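Workshop notebook, 12/9/20
Glaze adhesion on the Jadstead clay, second round
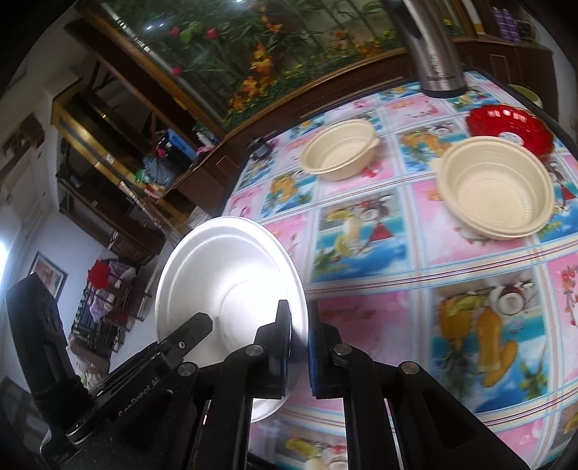 Where we left off
The August batch crawled on nearly every piece, mostly at the rims and where the foot meets the wall. I put it down to dust at first. Washed the next lot with a damp sponge and let them dry overnight, and the crawling was only a little better. So either the glaze is going on too thick or the bisque is too tight.

Setup
60 test tiles, rolled and cut from one bag of Jadstead. Half bisqued at our usual setting, half one cone lower. Glaze is the Zisimia white, mixed fresh, sieved twice through the 60 mesh. Old bucket set aside and labeled, do not use it for anything that matters. The lid had been off and it has a skin on it.

Dip times were a two count, a four count and a six count. Marked the backs with iron wash: B for regular bisque, L for low, then the count. A few of the marks are hard to read. Use the underglaze pencil next time.

Firing
Small kiln, slow start, peak at 2,000 F, no hold. The top shelf always runs cooler, so I mixed the B and L tiles on every shelf. Cone packs top and bottom. Top cone was barely bent and the bottom one was right where it should be. Left the lid shut until morning.

Results
13 tiles crawled. All of them were six count, and most were B. No crawling at all on the two count, but the glaze is thin there and the clay shows through gray along the edges. Four count on L looks best. Smooth, good cover, small pinholes on the ones from the top shelf.

The pinholes may just be the cool shelf. Could try a ten minute hold before blaming the glaze.

Didn't get to the Prilitberg frit. The bag is on the rack by the sink, still sealed.

Other notes
Bottom element is sagging on the left side. Still heats, needs pins.
Kiln wash is flaking on two half shelves. Scrape and recoat before the next load.
Negash order came in short one bag of silica. Sent them a message, no answer yet.

Next
Repeat the four count on L with the hold, same glaze, cut tiles from a new bag. Then try it on three or four bowls, because a flat tile says very little about a rim. Weigh a pint of the glaze before dipping and write the number here. I forgot to this time.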